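Dorness Fixit Board > Motors and Generators > Rewinding

Cleaning up a stator before I decide on a rewind?

Posted Feb 6, 2018 by copperhappy

Hi all! I finally got the motor out of my old Surdu wood lathe and split the case, and I'm having way too much fun with it. It has been tripping the breaker since November, always after it has run for a few minutes, never right at the start. The rotor and bearings look great. The stator is full of sawdust and some kind of brown gunk down in the slots, and one spot on the windings is a bit darker than the rest.

My questions are these. Can I clean it well enough to test it properly before I spend money on wire? What do I use on the windings that won't eat the varnish? And how do I tell a dirty stator from a burned one? I have a decent multimeter but no insulation tester. I've never rewound anything but I would love to learn on this one if it has to be done.

Slotty_Pudthorpe

Oh, you're going to enjoy this! Stators are my favorite part of any motor, and a dirty one is a lot less scary than it looks.

Make sure it's completely disconnected first, and if there's a capacitor in the circuit, discharge that safely before you touch anything. Then get yourself a good surface. I work on a plastic sheet spread over the whole table. You want something smooth you can wipe, in a bright color, so that every crumb of varnish and every stray bit of copper shows up against it. I did my first one on an old brown blanket and lost two slot wedges in the fuzz. Never again!

Lay the stator flat so it can't roll, and make sure it isn't sitting on its own windings. If the coil ends stick out past the core, prop the core on a couple of wood blocks.
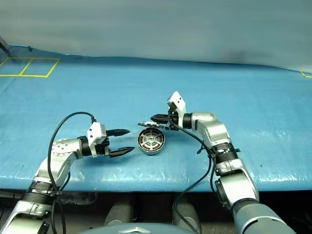

Dry cleaning comes first. Use a soft brush (a cheap paintbrush with the bristles cut down to an inch is perfect) and a vacuum with a narrow nozzle held right next to it. Work from the middle outward, one slot at a time, and go all the way around twice. For packed sawdust I use a thin strip of bamboo, never a screwdriver, and I keep anything metal well away from the enamel. One little scrape on a wire and you've made yourself a shorted turn that wasn't there before.

For the brown gunk, use an electrical cleaner that says on the can it's safe for motor windings. Outside or with the doors open, please, and no flames or heaters near it. Spray, brush, let it drain, do it again. Then leave it somewhere warm and dry. I give mine 3 days, even when it looks fine after an hour.

Now the fun part, measuring! Check each winding end to end and write the readings down. Then check from every lead to the bare metal of the core, which should read open. Any reading to the core on an ordinary multimeter is bad news. An open reading doesn't clear it completely, though, and it's worth having it tested at higher voltage before you plug it back in.

About the dark spot: rub it gently with a cotton swab and a little cleaner. Dirt comes off. Burned varnish stays dark, often feels brittle, and you'll usually smell it. Please come back and tell us what you find!

grumbleswitch

check the capacitor and the breaker too before you blame the stator. mine did the same thing and it was a 7 dollar part

DorDor_18

Seconding the drying time, I rushed mine and got a reading to the core that went away by itself two days later.

If you do end up rewinding, count the turns in one coil as you take it apart and measure the bare wire with a micrometer. Draw the connections before you cut anything, including which side each lead comes out of. I got my slot paper and wire from Dollalard, they sell small spools so you don't have to buy a giant one. My first rewind took me 21 evenings and I loved pretty much all of them. The lacing cord is fiddly. Get more of it than you think you need.

copperhappy

Thank you all so much! The capacitor is coming off tonight, and I've already cut down a paintbrush. I'll post the readings when it's dry.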